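3.2 Collecting the demonstrations

All demonstrations were recorded at the Etport site in June, on the racking that the picking trials used later. The shelves carry blue plastic bins and crates of several sizes, and we left them as the warehouse staff had set them. Two operators, Bernd Haberkorn and Aníbal Cuervo, took turns at the Cimell remote-control station. Each had 20 hours of practice before any of his attempts were kept.

A task begins with the gripper outside the bin and ends when the object has been lifted clear of the rim. The operator works from the wrist view for the last part of the reach, where the head view is often blocked by the bin wall.

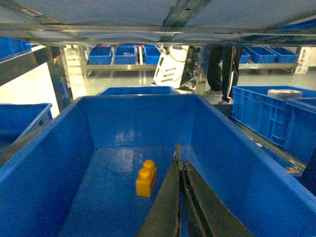 Small objects were the slowest to teach. A toy building block standing on its end can be knocked over by a light touch, and both operators soon took to stopping short of it, lining up the fingers and then closing in at low speed. We kept these pauses in the data. An earlier policy trained on the Mosquera set, from which pauses had been trimmed, tended to rush the last few centimetres and push the object against the wall.

The head view was used mainly for choosing a bin and planning the way in. Crates on either side of an upright leave little room for the arm, and the steel surfaces throw back a good deal of blue, which upset our first attempt at finding bin edges by colour. We changed to a method based on depth.
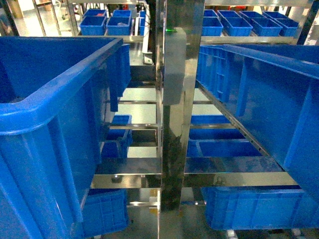

Figure 2. Steel mast and shelving with blue crates on both sides, head-height view.

In total 2,490 attempts were recorded. We removed those in which the link to the station dropped or the operator gave up, leaving 2,407 for training. Failed grasps followed by a second try were kept whole, as they show the robot how to recover. Files were stored in the Kellero format, with joint positions, gripper opening and both camera streams on a shared clock. Section 3.3 describes how they were split for training and testing.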